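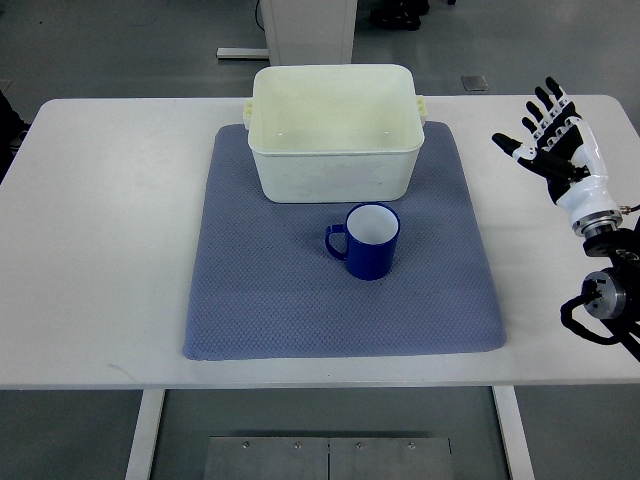 흰색 탁자, 누빔 또는 다이아몬드 무늬 매트와 빈 수납함

임베디드 시스템 개론 4주차 강의 노트
주제: 벤더 발표 자료와 데이터시트를 의심하며 읽는 법

지난주에 이어서 저전력 프로세서 이야기를 합니다. 원래 계획은 캐시 구조로 넘어가는 것이었는데, 과제 1을 채점해 보니 제조사 발표 슬라이드의 막대그래프를 그대로 옮겨 붙이고 "따라서 A가 우수하다"로 끝낸 보고서가 너무 많았습니다. 그래서 한 주를 여기에 씁니다. 캐시는 다음 주입니다.

1. 발표 자료의 숫자는 누가 고른 숫자인가

수업에서 계속 쓸 사례는 Vamwood라는 팹리스 업체의 컨트롤러 칩 Jindow입니다. 11월 제품 발표회에서 나온 슬라이드 첫 장에 "전력 30% 절감"이라고 적혀 있습니다. 이 문장을 읽고 바로 물어야 할 것은 무엇 대비인가입니다. 슬라이드 하단의 작은 글씨를 보면 비교 대상은 자사의 두 세대 전 제품입니다. 바로 앞 세대와 비교한 값은 자료 어디에도 없습니다. 없는 값은 대체로 자랑할 만하지 않은 값이라고 저는 봅니다. 물론 추측입니다. 하지만 그 추측을 반박할 자료를 낼 수 있는 쪽은 제조사입니다.

두 번째로 볼 것은 절감의 대상입니다. 전력이라고만 쓰면 다음 중 어느 것인지 알 수 없습니다.

- 코어만의 동적 전력
- 메모리 컨트롤러와 입출력을 포함한 칩 전체 전력
- 보드 전체 소비 전력
- 대기 상태의 누설 전력

Jindow 자료는 코어 전력만 쟀습니다. 실제 기기에서는 외부 메모리와 무선 모듈이 전력의 상당 부분을 가져가므로, 코어에서 30%를 줄여도 배터리 시간은 그만큼 늘지 않습니다. 코어가 보드 전력의 5분의 1을 쓴다고 가정하고 계산해 보십시오. 전체 절감폭은 6%입니다. 암달의 법칙을 성능에만 적용하는 학생이 많은데 전력에도 똑같이 적용됩니다.

2. 벤치마크 점수 2,091점의 의미

같은 슬라이드에 종합 점수 2,091점이 나옵니다. 한 자리까지 적혀 있으니 정밀해 보입니다. 정밀해 보이는 것과 정확한 것은 다릅니다. 몇 번 측정했는지, 편차가 얼마인지 적혀 있지 않은 점수는 유효숫자를 믿을 근거가 없습니다. 반복 측정에서 편차가 3%만 나와도 앞의 두 자리 말고는 별 뜻이 없습니다.

종합 점수라는 방식도 문제입니다. 세부 항목을 하나의 수로 합칠 때 산술평균을 쓰는지 기하평균을 쓰는지에 따라 순위가 뒤집힐 수 있습니다. 산술평균에서는 한 항목만 유난히 높은 칩이 이득을 봅니다. 암호화 가속기를 넣은 칩이 암호화 항목 하나로 총점을 끌어올리는 것이 흔한 경우입니다. 암호화를 쓰지 않는 응용이라면 그 점수는 사용자와 아무 상관이 없습니다.

컴파일러 옵션도 확인하십시오. 자사 칩은 최신 컴파일러에 공격적인 최적화 옵션을 주고 경쟁 제품은 기본 옵션으로 돌리는 일이 드물지 않습니다. 옵션이 공개되지 않았다면 비교표가 없는 것으로 취급하는 편이 안전합니다. 보고서에 꼭 인용해야겠다면 "제조사 주장"이라고 명시하십시오.

3. 시연은 증거인가

발표회 부스의 시연을 근거로 든 보고서도 있었습니다. 시연에서 확인할 수 있는 것은 그 조건에서 그 시간 동안 돌아갔다는 사실까지입니다. 시연 기기는 방열판이 양산품보다 큰 경우가 있고, 몇 분짜리 영상을 반복 재생하면 열 제한이 걸리기 전에 관람객이 지나갑니다. 질문할 기회가 있으면 이런 것을 물으십시오.

연속 부하 30분 뒤의 클럭은 얼마인가?
양산 실리콘인가, 엔지니어링 샘플인가?
전원은 배터리인가, 어댑터인가?
화면에 보이는 처리를 이 칩이 하는가, 뒤쪽의 다른 장비가 하는가?

마지막 질문이 무례하게 들릴 수 있습니다. 그래도 하십시오. 답이 모호하면 모호했다고 적으면 됩니다.

4. 독립 평가도 공짜로 믿지 말 것

제조사를 못 믿겠으면 외부 리뷰를 보면 된다고 생각하기 쉽습니다. 평가 기관 Eltham의 Jindow 보고서를 예로 들겠습니다. 측정 절차는 제조사 자료보다 훨씬 낫습니다. 보드 전력을 쟀고 주변 온도도 적었습니다. 그런데 부록을 보면 시료는 2개이고 둘 다 제조사가 제공했습니다. 같은 공정에서 나온 칩이라도 누설 전류는 개체마다 꽤 차이가 나고, 제조사가 골라서 보낸 칩이라면 더 말할 것도 없습니다. 결론 문장은 "제품군의 전력 특성이 우수하다"인데, 시료 2개로 제품군을 말할 수는 없습니다.

Konrad Rüegg의 반론 글도 읽기 자료에 넣었습니다. 시중에서 구입한 보드로 다시 쟀더니 Vamwood 발표치에 못 미쳤다는 내용입니다. 결론이 제 취향에 맞는다고 해서 이 글을 봐줄 이유는 없습니다. 사용한 전류계의 샘플링 주기가 적혀 있지 않은데, 순간적으로 깨어났다가 다시 잠드는 부하에서는 샘플링이 느리면 피크를 놓칩니다. 펌웨어 버전도 빠져 있습니다. 저는 이 글이 방향은 맞을 것이라 보지만 수치는 인용하지 않겠습니다.

5. 데이터시트 읽기

데이터시트는 발표 슬라이드보다 믿을 만합니다. 틀리면 고객이 항의하는 문서라서 그렇습니다. 그래도 읽는 순서가 있습니다. 첫 페이지의 특징 목록은 마케팅 부서가 쓴 글로 간주하고 넘어가십시오. 전기적 특성표에서는 typ 열보다 max 열을 먼저 봅니다. typ 값은 보통 상온, 공칭 전압에서의 값이고 보증 대상이 아닌 경우가 많습니다. 설계 여유를 typ로 계산하면 여름에 문제가 생깁니다.

표 아래 각주도 본문입니다. "설계로 보증됨, 양산 시험 안 함"이라는 각주가 붙은 항목은 출하 전에 아무도 재지 않는다는 뜻입니다. 정오표는 따로 내려받아야 합니다. Jindow 정오표에는 저전력 모드에서 깨어날 때 타이머 값이 틀어지는 문제가 있고, 제시된 우회책은 해당 저전력 모드를 쓰지 말라는 것입니다. 발표 슬라이드의 대기 전력은 바로 그 모드에서 잰 값입니다. 이 부분은 시험에 낼 생각이 있습니다.

6. 수업 중 나온 질문에 대한 보충

"그러면 아무 자료도 못 쓰는 것 아닌가"라는 질문이 있었습니다. 쓸 수 있습니다. 측정 조건이 적힌 자료는 그 조건 안에서 씁니다. 조건이 없는 자료는 존재 사실만 씁니다. 가령 "Vamwood는 30% 절감을 주장했다"는 써도 되는 문장이고 "Jindow는 전력을 30% 절감한다"는 안 되는 문장입니다.

"실무에서는 시간이 없어서 슬라이드만 보고 고른다"는 의견도 있었습니다. 그런 회사가 있다는 것은 압니다. 그렇게 고른 부품을 나중에 바꾸는 데 드는 시간도 일정에 넣었는지 궁금합니다.

과제 2

아래 두 문서 중 하나를 골라 검토 보고서를 제출합니다. 분량은 4쪽 이내, 표지는 필요 없습니다.

(가) Vamwood의 Jindow 발표 슬라이드
(나) Woldegiorgis의 무선 센서 노드 백서

보고서에는 주장 목록, 각 주장의 측정 조건, 빠진 조건, 그리고 빠진 조건을 확인하기 위한 실험 하나를 적습니다. 실험은 학과 실습실 장비로 할 수 있어야 합니다. (나)를 고르는 학생은 "배터리 수명 10년"이라는 문구의 전송 주기 가정을 꼭 찾아보십시오. 백서 본문에는 없고 그림 설명에 있습니다.

막대그래프를 인용할 때는 세로축이 0에서 시작하는지 확인하고, 그렇지 않으면 다시 그려서 넣으십시오. 원본을 그대로 붙이면 감점합니다. 과제 1에서 이 문제로 감점된 학생은 다시 그린 그래프를 함께 내면 점수 절반을 돌려줍니다.

다음 주 준비: 교재의 캐시 일관성 절을 읽어 오고, 본인 노트북의 캐시 라인 크기를 알아 올 것.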